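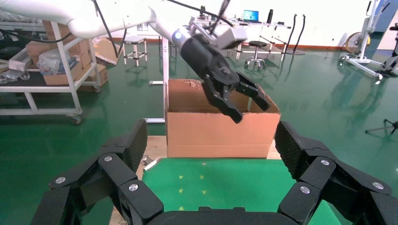 Up at six, still dark. Finished the notice for Uncle Johannes and read it to Mom over the phone. She wants "Johannes Ntuli" at the top with no middle name, as he never used it. I had him moving to Grallbridge in January and she says it was the fall before, so that got changed.

The Clotthorpe paper charges by length. What I sent first came to 2874 characters and they wanted it nearer 2148, so out went the bowling league and the part about the dairy route. I kept the 46 years at Pludgate. I also kept his three sisters by name - Mom would not have let me cut those.

Called Buthelezi's about the service. Eleven in the morning, lunch after in the church hall. They need a list of pallbearers and I only have four so far. My cousin said he would ask his boys tonight.

Went through the suit with Dad after supper. The gray one is fine but the jacket is missing a button. Aunt Ruth has a tin of them and will look.

Mom called back at nine to say the dairy route should go back in. I told her I would see what it costs. Rain most of the day. Bed by ten.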